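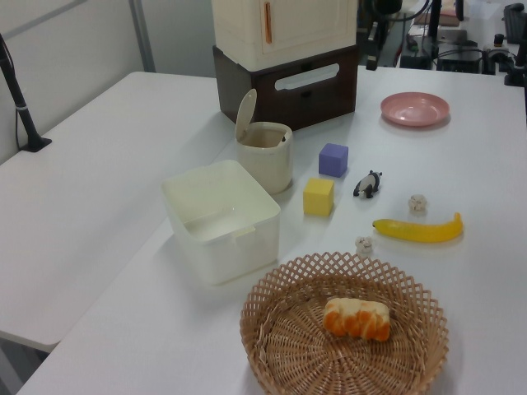 Subject: Re: [playgroup-list] Sorting the toy shop corner

Hello everyone,

Thank you all for the replies, and sorry mine has taken a while. I've had the pretend shop things out on the white table so I could see what we've got before October, and I've had a lovely time with them, I must say. First, so that it's all in one place, what Elba wrote:

> Could we settle what goes in the shop corner and what goes back in the cupboard? I think the wicker basket should stay, the children will want something to carry their shopping in. I'm less sure about the soft cubes. And do we have any food left apart from the banana?
>
> Elba Saavedra

Elba, I'm with you on the basket. I do love that open lattice round the rim, and it's big enough to take the toy loaf with room round it. So yes, there is food apart from the banana! The loaf is the pull-apart sort of shape with the orangey-brown sides, and it would sit nicely on the pink plate if we wanted a bakery counter.

I'd keep the cubes too, both the purple and the yellow. They're foam, so they can't do much harm, and a child with any imagination will sell you one as cheese (Lautaro's youngest charged me 45 pence for something very similar, and wouldn't give change).

The cream canister with the flip-top lid I'd like for the "tea and coffee" shelf. Could whoever puts it away please press the lid down? The square see-through tub hasn't got a lid, so I suggest we use it for the till money. Ivana, you offered 12 big cardboard coins, are they still going?

That leaves the little panda. I'd vote for letting it stay as a customer, but Munther thinks it belongs with the animals and he may well be right, so I'll go along with whatever most of you prefer.

I'd be glad of a few more vegetables if anyone is having a clear-out at home. Felt or plastic, I really don't mind, so long as they wipe or wash.

I'll be there from half past nine if anybody fancies helping me write the price labels.

Warmest wishes to you all,
Ulises Tapia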